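4. Filling the gray bin

Before you start: bin goes on flattened cardboard, open side up. Carpet underneath is fine. Do not drag it across the floor, lift it.

1. Check the bottom of the bin. Scuffs and streaks OK. Cracks not OK, swap it and tell Bernice Issahaku.

2. Wipe out the inside. Dry cloth. No spray cleaner, it leaves a film and the bottles slide.

3. Pick your items from the Elldale shelf. Mixed sizes. A bottle, a hairbrush, whatever is next on the sheet. Caps tight before anything goes in.

4. Lay bottles down flat along a side wall. Don't stand them up, they tip.

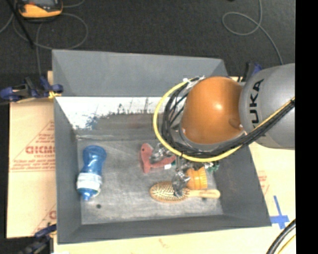

5. Hairbrushes go flat too. Pull the loose hair out first please.

6. Stop when the bin gets full enough that things sit on top of eachother more than two deep. Nothing over the rim.

NOTE: Weight limit is 400 ounces per bin, contents only. If you're close, take the heaviest bottle out and start a second one.

CAUTION: No glass. No open razors. Leaking bottle = whole bin comes out and gets wiped again, go back to step 2.

7. Write the bin number on the Plilska sheet, bottom row. Numbers run 2,000 to 3,000, dont reuse one from an old sheet.

Emptying

Take small stuff out first, then bottles. Back to the same shelf, labels facing front. Cardboard stays down unless it's torn or damp. Spare sheets of it are behind the Zernetti cabinet, take two, new list coming in November.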